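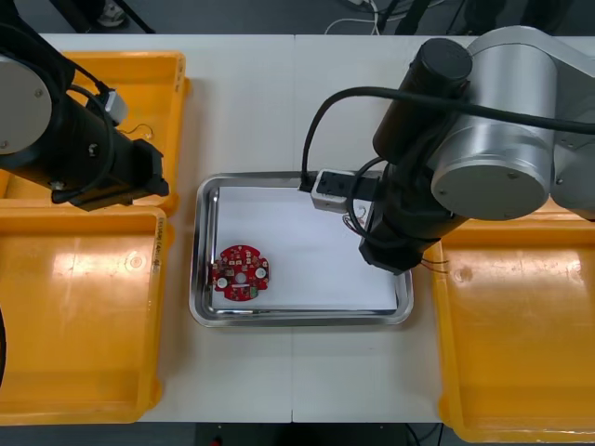

Lined steel tray with the round board at lower left

Setting Out a Board and Its Wiring on a Lined Tray

These notes cover bench layout for small round circuit boards and the wire harnesses that go with them. They apply to any job where a board, its leads and its loose fittings have to be kept together until assembly. Soldering and testing are on separate pages.

What you need

One stainless steel tray with a raised rim
White paper, plain, cut to the floor of the tray
Yellow plastic bins, shallow
Tweezers with blunt tips
A job card

Step 1. Line the tray

Cut the paper slightly smaller than the tray floor. A narrow strip of bare metal on all sides is correct. Paper that climbs the corners will lift and tip small parts toward the middle. Do not tape it down. Replace the sheet between jobs, or sooner if it is creased or marked.

Bare steel can be used for large parts, but small fittings are hard to see against the reflections. It also conducts, so never power a board in the tray, lined or not.

Step 2. Set the bins

Place the bins to the left and right of the tray, with the long open area between them reserved for the tray itself. Sort by type, one type per bin. Thin wire tends to curl and catch on its neighbors, so give it a bin of its own.

Step 3. Place the board

Hold the board by its edge and lay it toward the lower left of the paper, component side up. On notched boards, keep fingers off any parts mounted close to the notches. Leave the right side of the paper clear for the wiring.

Step 4. Add the harness and fittings

Lay the harness to the right of the board in a loose loop. Do not fold it to save space. Spread the wire tips so that each color can be checked against the job card without handling. Small metal fittings go above the board, where a sleeve is less likely to sweep them off the paper.

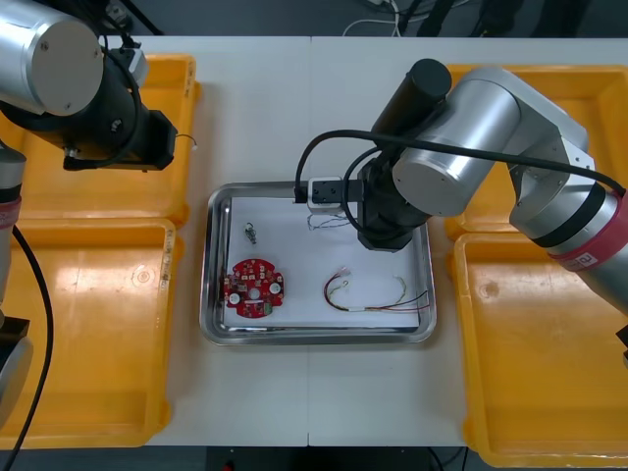
Step 5. Check before assembly

Compare the tray with the job card. Look for bent leads, nicked insulation and connector sleeves that have slipped along the wires. Put rejected parts in a marked bag, never back in a bin.

If work stops partway, leave the job card under the rim of the tray and cover both. Trays left uncovered overnight are stripped and set out again.

Revision notes

Step 4 was reworded in May after comments from Heledd Gough. The earlier text had the harness above the board. Job cards numbered below 1,619 still show that layout and should be reprinted before use.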